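3.2 Household textiles in the Tendthorpe markets

Tendthorpe grew as a river port, and cloth has been traded there longer than any other good. Sibiya surveyed 51 stalls in the Mokgethi quarter in July and found that printed cotton outsold woven cloth at most of them. Buyers travel up to 300 km, chiefly from Cesuddale – the nearest centre without a textile market of its own. Colour and pattern were recorded for each item.
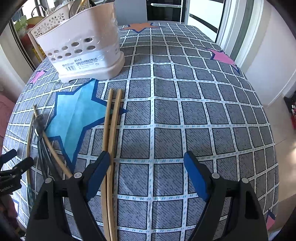 Figure 3. Printed tablecloth, grey ground with white grid lines and stars in orange, pink and light blue.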